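Vivberg round side table, four stars

I bought the Vivberg in January to hold one lamp and one book. It has never met either. Assembly took 10 minutes and a butter knife. 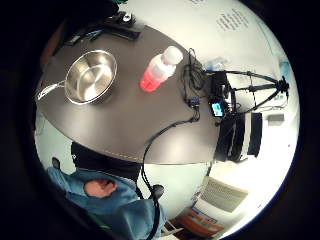
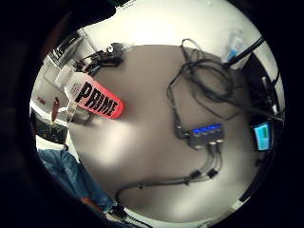 My main worry was the rim, which has no lip at all. Anything round wants to leave, and I am a person who puts bottles down on their sides. So far the pink drink stays where I drop it — so do the cables, sadly. I'm docking one star for the wobble, and for Ilona Katona, who recommended it and now wants mine.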